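Notebook, Inlow cell, two-arm bench
January, started 8:40

Task today: marker into paper cup, demonstrated by remote control on both arms. Left and right leaders clutch separately. One operator on both leaders, second person on the reset and the log.

Leader software is the Celtberg build from before the holidays. Gravity comp on the left leader still drifts up at the elbow when released. Lived with it. Right leader fine after re-zeroing.

Settings for the session:
record rate 60 Hz, all joints plus gripper opening
leader to follower scale 1:1, no filtering on the right, light low-pass on the left
gripper force limit at the lowest step that still holds a marker
episode ends on foot pedal, not on timeout

First block was warmup, not kept. The usual mistake: closing on the barrel too low, so the fingers reach the rim before the marker is far enough in. Moved the grasp up toward the cap end and the rim stopped being a problem. Wrote that into the operator sheet: grasp in the upper half, line up over the cup, lower straight, open, back out along the finger direction. Do not rotate the wrist while the tip is below the rim.

With the marker upright in the cup and one gripper still on it, the other gripper can come in close to the rim, and the two operator hands start to work against each other. Small motions only at this point.

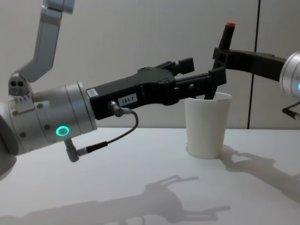 Fourie disagrees with the small-motions rule and wrote in the margin of the operator sheet: if you tell people to creep near the cup, the policy learns to creep near the cup. Would sooner have normal speed and a few knocked cups in the discard pile. Also wants the second arm to have one defined job for the whole episode or else stay parked, as half-finished reaches show up later as twitching.

Fair point on the second arm. On speed I am less sure. The slow part is a short stretch at the end of each episode and can be resampled afterward. A cup pushed across the table changes the rest of the episode and cannot be fixed in the data. Agreed for now: normal speed down to the rim, slow below it, and mark the transition with the spare button so we can test both versions from the same recordings.

10:15. Second block, with the new rule. 19 episodes kept. Discards were mostly pedal errors: pedal pressed before the fingers had opened. Considered adding a check that refuses the end signal while the gripper is closed. Simple to do in the Brimosport pedal script, but it would also block aborts, so it needs a second pedal or a long press. Long press, probably.

Notes on viewpoint. Operators had been looking over the leaders at the real table and ignoring the wrist view. At the rim the wrist view is better. It gives the gap between the fingers and the cup directly, and any yaw error is plain before the fingers get near. Moved the monitor down between the leaders so that it sits just under the line of sight. Operator says less head movement, no other complaint.

The wrist view also gives a usable check on start poses. We want the fingers wide open and clear of the cup at the start of an approach, and the other gripper already near its own marker if there is one on the table. If the fingers already overlap the marker in the cup, the start is too close and the arm goes back. 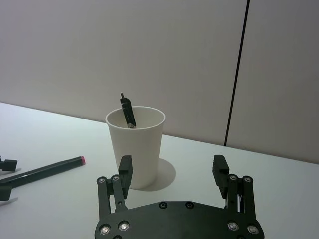 Wrist view: one marker in the cup, one on the table, fingers open.

Variation for the next blocks. Keep the cup upright and move it between resets by hand, anywhere both arms can reach. Lay the table marker at a different angle each time, red cap sometimes toward the cup and sometimes away. Do not use tape marks for placement. Last month's set had tape and the cup positions bunched up badly.

Storage: running total for the bench is 3,254 episodes over all tasks, before today's are merged. Target for this one task is 1,000 kept. Merge script still names files by start time only, and two episodes started in the same second will overwrite. Add a counter before the merge.

To do
long press on pedal, abort on short press
left leader elbow, check comp value against the right
filter off on the left for one block, compare tracking error
decide parked pose for the idle arm, write it on the sheet
replay five of today's episodes open loop before lunch, cup in the recorded position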